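Gripper log, bowl task, 22/11/2018
Unit: Plonska hand-held, left and right
Fault: loss of grip force on tilted bowls

1. Symptom
During stacking of the blue bowls the left unit lost clamp force with the bowl raised and tilted. The bowl rotated about the finger and dropped back onto the tablecloth from a low height. No chips. Trigger position in the log did not change, so the operator was still holding full squeeze when the finger gave way. Second occurrence came 24 cycles later, same unit, same direction of tilt. The first was put down to a bad grasp and not written up at the time. It should have been.

2. Setup
Two grippers, one inside finger against the bowl wall. Cable left slack over the cloth on the left side. Sampling at 1000 Hz on the force channel, Sæther logger, firmware unchanged since July.

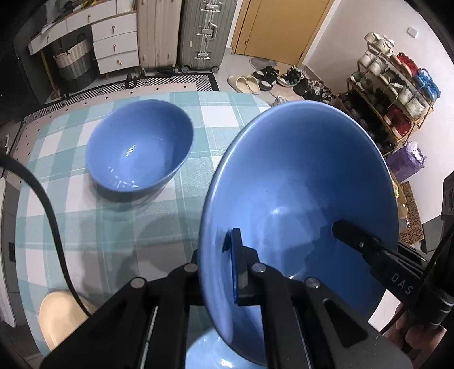 3. Checks
Linkage pins: all seated, no side play by hand. Retorqued anyway.
Pad adhesion: good at the tip, lifting at the root. Pad came away with a fingernail over the lowest few ridges. Replaced with one from the Bomine batch.
Cable: strain relief at the housing was loose. With the cable pulled toward the operator the force reading drops out for a few samples and comes back with an offset. Repeatable on the bench.
Return spring: within limits. Service interval is 4000 cycles, unit is well under.

4. Working theory
Two faults on top of each other. The lifting pad lets the glazed wall creep. The dropout hides the creep in the log, which explains why the first slip looked clean in the data. The offset after dropout also means every force value recorded after it is suspect. Have marked those runs as unusable from the first slip onward.

5. Retest
New pad, strain relief clamped and taped, cable routed with a longer loop. Bowl held by the wall and tilted, then the second finger brought onto the rim. 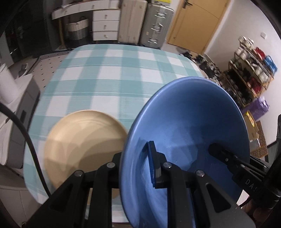

Slow tilts first, then at working speed. No dropout in 500 cycles. Creep mark on the inner wall (grease pencil, wiped off after) stayed put until the last set, where it moved by about a line width. Not happy with that. Could be grease left on the glaze, could be the pad bedding in.

6. Open
Right unit not yet opened. Same strain relief part, so assume the same fault.
Ask Plusimard for the molded relief in place of the clip.
No raised bowls over the edge of the table until both units are done. Keep the free hand out from under the rim.
Add a dropout flag to the logger. At present it writes the last good value and carries on.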